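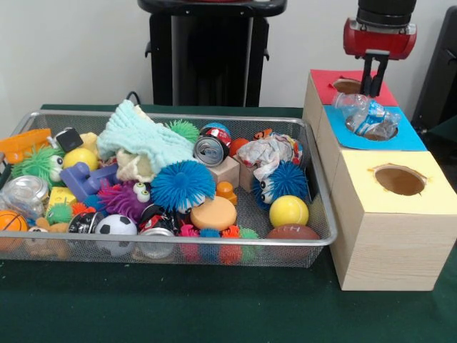

Magdalini Xenos comentó que antes de comprar más cajas conviene sacar todo y ver qué se usa, y que el resto de la pregunta se responde casi solo después.

Comunidad Jostomach > Hogar > Orden y limpieza

¿Cómo guardar juguetes pequeños en un piso sin trastero?
Publicado el 2018-02-19
1,522 visitas

Buenas. Nos mudamos en septiembre a un piso en Illano y el cuarto de las niñas se ha quedado en la mitad. Tienen tres y seis años. En la casa anterior teníamos un baúl grande donde iba todo a parar y funcionaba más o menos, aunque para encontrar una pieza había que vaciarlo entero. Ahora el baúl no cabe por la puerta y los juguetes están en bolsas.

He mirado una estantería de la marca Wostmont, la de 96 cm de ancho, con cubos extraíbles. Me gusta la altura, pero los cubos son de tela y no sé si aguantan. También he pensado en cestas de rejilla, que por lo menos dejan ver lo que hay dentro.
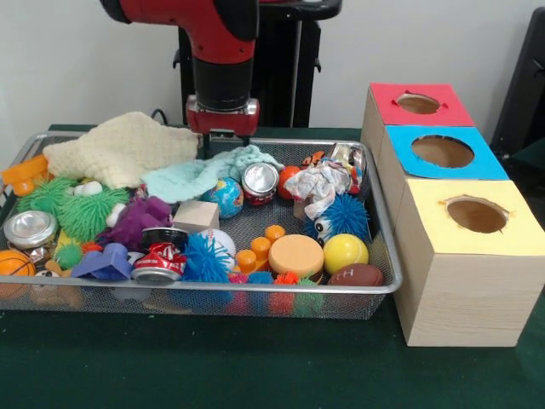 Mis dudas son dos. La primera, si merece la pena separar por tipo (pelotas, muñecos, construcciones) o si a esa edad lo mezclan todo a los diez minutos. La segunda, cada cuánto laváis los juguetes de goma y los de tela, que los míos cogen mucha pelusa. El presupuesto es de 30 euros sin contar la estantería.

Gracias.

Respuesta 1 – mejor respuesta según la comunidad (14 votos)

Separa, pero poco. Con tres grupos tienes bastante: cosas que ruedan, cosas blandas y cosas con piezas. Si haces ocho categorías las mantienes tú sola. La pequeña puede recoger si el recipiente es ancho y bajo y no lleva tapa.

Las cajas con un agujero arriba están bien como juego y a los tres años les gusta meter cosas, pero para recoger de verdad son lentas, y lo que es más grande que el agujero se queda fuera.

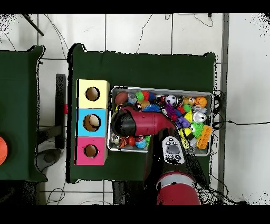

Bandeja baja para los juguetes y tres cajas de colores con agujero redondo.

Sobre los cubos de tela: los míos llevan dos años y se han deformado por delante, de tirar siempre del mismo sitio. Para peluches sirven. Para construcciones yo buscaría algo rígido. La rejilla tiene la pega de que las piezas finas se cuelan, así que pon un cartón en el fondo.

Lavado: los de goma en agua templada con jabón de platos, un aclarado y a secar sobre una toalla. Los que tienen agujero para pitar mejor no los sumerjas, pásales un paño. Los de tela, dentro de una funda de almohada cerrada, programa corto y frío. Mira antes la etiqueta, porque los que llevan pilas o mecanismo no se pueden meter.

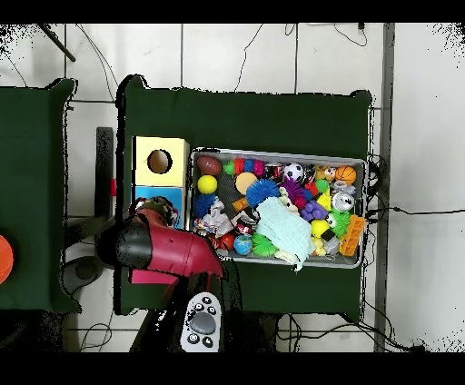 Pelotas, peluche y tela, todavía sin separar.

En mi casa lo hago una vez al mes, y siempre después de un catarro.

Respuesta 2

Yo guardé la mitad en una maleta debajo de la cama y voy cambiando. Ni se enteran. La estantería esa atorníllala a la pared.

Respuesta 3

En la ferretería Sotiropoulos tenían cajas de plástico con ruedas, no recuerdo el precio. Mide el hueco de la cama antes de ir – yo no lo hice y tuve que devolver dos.

Comentario de la autora de la pregunta

Gracias a todos. De momento voy a probar lo de los tres grupos y dejo la compra para más adelante. ¿La funda de almohada la cerráis con nudo o con goma?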